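Clolleck Automation Users' Group: minutes of the good practice meeting, August 2021
Written up by the secretary, as usual with more chat in it than there should be

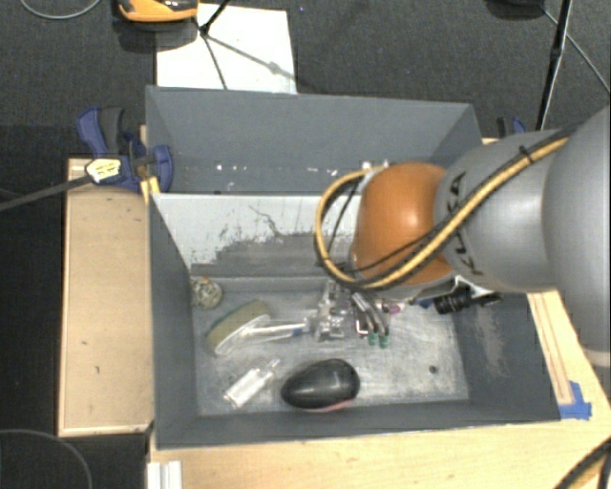
We were meant to get through the whole draft code of practice in one evening and we managed three sections, so please don't be cross. Section one is cables and hoses on the arm, and this is where most of the arguing went on. The draft said "cables shall be adequately secured", and I asked what on earth that meant to someone reading it at seven in the morning with a coffee in one hand. The Netura people wanted every cable tied down tight along its full length. The Fekete lot said that's how you wreck a cable, and I have to say I was on their side. A thick yellow cable over an orange wrist joint, held by a tie up on the link and left with a good wide loop beside the joint, is much nearer to what I'd want the code to ask for. You need slack where things bend! But then you have to say how much slack, and what the loop mustn't be able to catch on, and off we went for another half hour.

Agreed in the end: the wording will be "fixed either side of a moving joint where possible, with enough slack for the full range of movement, checked by hand-guiding or slow jog before first use and after any change to the gripper". I'm to tidy that up. It was also agreed that thin cables get the same treatment as fat ones, as the thin ones are forever being forgotten.

Minutes of the April meeting

Taken as read, with one correction. I had put down that Clamoston would host the next open day. They had only said they'd think about it. Sorry, Clamoston.

Section two, holding things down

Much shorter. The question was whether a bar clamp counts as a proper fixing for a bin or a fixture. The draft said no, bolts only, and there was a bit of a groan round the room, as half of us clamp things every day of the week. What we settled on is that clamps are fine for trial work at reduced speed, as long as they're checked at the start of each session and their handles are included when you work out where the arm can go. (That second bit was my suggestion and I'm quite pleased with it. We once sent a gripper into a clamp handle at our place and I can still hear the noise.) Anything running at full speed, or running with people out of the room, gets bolted. Netura asked for their disagreement to be noted, so I'm noting it: they'd like bolts from day one.

Packing pieces wedged in beside a clamp were raised as well. Agreed that they're allowed but have to be written on the setup sheet, so the next person doesn't pull one out thinking it's rubbish.

Tape on the table for marking positions: allowed, replace it when it lifts. We spent two minutes on that and I was grateful.

Section three, test objects

I'd been looking forward to this one. Fekete brought their list of test items, which has grown to 544 entries, and offered it to the group for anyone who wants it. It's brilliant, though I can't imagine any of us buying the lot. The point for the code is that a picking trial should say what was picked. "Mixed household items" in a report tells you next to nothing. Something with bristles behaves quite differently from something shiny, and a clear bottle can give a vision system a dreadful time. So the draft will now ask for a written list of objects, their weights, and whether they were laid out by hand or tipped in.

Somebody asked whether worn bins should be swapped for new ones before a trial. I said please don't, real bins are scratched to bits. We didn't quite agree, and it's been put over to next time with a note that the state of the bin should at least be recorded.

Actions

Me: rewrite section one and send it round within around 3 weeks.
Netura: a paragraph on bolts, and when they think clamps should stop.
Fekete: put the object list somewhere we can all get at it.
Clamoston: let us know about the open day, yes or no.

Any other business

The emergency stop section was asked for again. I know, I know. It's first on the agenda next time, before cables, and I'll be strict about it. There was also a request for the room heating to be turned down, which I've passed on.

Next meeting at Clolleck, same room, date to follow by email once I've found out when it's free.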